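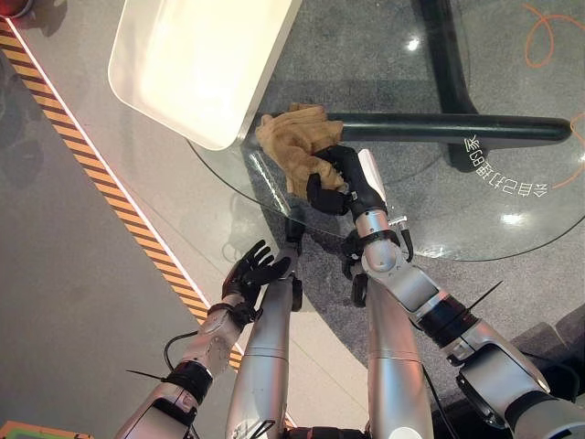

先说说我为什么会去整理一部奇幻小说的百科。《Odorgate》这套书我读了三遍,第三遍是边读边改条目读完的,读得特别慢,但也特别过瘾!(这里停一下,问问在座有谁读过。没人举手也没关系,接着讲。)我们站里现在有2,304个条目,刚接手时我以为先挑错别字就行,结果改一处牵一处。这活儿跟擦玻璃桌很像,你看那块浅棕色的布,皱成一团攥在手里,按在圆桌面靠边的地方,一次也就管那么一小片。条目也是一小片一小片弄的,我一般一个晚上只碰一个人物,碰多了准串。

接下来讲剧透。这个吵得最凶。第二卷的读者点开Seidel的页面,第一行就写着她在卷末背叛了河谷,气得在讨论页留了好长一段话,我看完脸都红了,因为那一行是我写的。后来我们改成按卷分段,开头只写她第一次出场时读者能知道的事:渡口的女儿,会看潮水,欠了一笔债。背叛的事放到“第二卷”那一段里去。还有人提议用折叠框,我个人不太喜欢,手机上老是点不开,而且搜索摘要照样会把里面的字抖出来。(如果时间紧,折叠框这段跳过。)

再讲引用。请一定写到章!光写“见第一卷”等于没写,第一卷有24章呢,我为了核对一句“灯是绿的”,从头翻到尾,最后在倒数第二章的一个括号里找到。版本也要注明,精装本和修订本的页码对不上,所以我们只认章,不认页码。 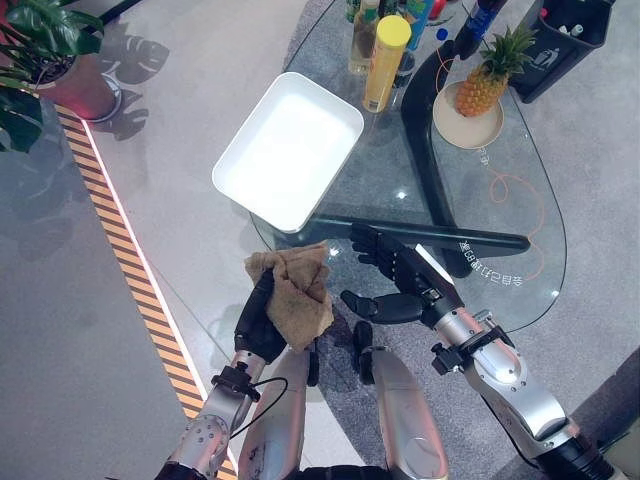
分类:配角与怪物

这一类我最偏心。主角的页面有的是人抢着写,配角常常就一句话,“Zimlow,守门的巨人,帮过主角”。完了?他在第三卷里有整整一章啊!他给一行人包扎伤口那段,还有他讲山下那口井的来历,一个字都没收进来。我去年3月把他重写了一遍,加了性格、外貌、能力,还有“杂项”。杂项里放的是些没处放的小东西,比如他数数只数到五,再往上就说“很多”。我自己喜欢得不行,后来居然有读者专门来谢这一条。

怪物那边的麻烦在于名字。Fendent到底是一个怪物,还是一族怪物?第一卷的写法像专名,第二卷突然冒出“又一只Fendent”。我们在讨论页吵了大概828条留言(我没夸张,页面上有数),到现在也没完全定。目前的办法是开一个总页,把两种写法都摆出来,各注章号,谁也别删谁的。我知道有人嫌这样不干脆。可是作者自己都没说死,我们替她拍板算怎么回事呢?

(翻到对照表。左边旧版条目,右边新版,给大家半分钟自己看。)

神话出处也顺带提一句。看到巨人就往希腊神话里套,看到狼就说是北欧的,这种句子我见一次删一次。书里写了渊源的,引书里的;访谈里说过的,附上访谈;只是读着觉得像,就写到讨论页去,那儿随便聊,我自己也在那儿聊得很开心,还猜错过两回。

最后留给提问。想帮忙的朋友可以从缺章号的条目开始,首页右侧有清单,注册之后就能改。要是想直接领一个配角,散场后到门口找我,渡口那几个船夫到现在还没人写。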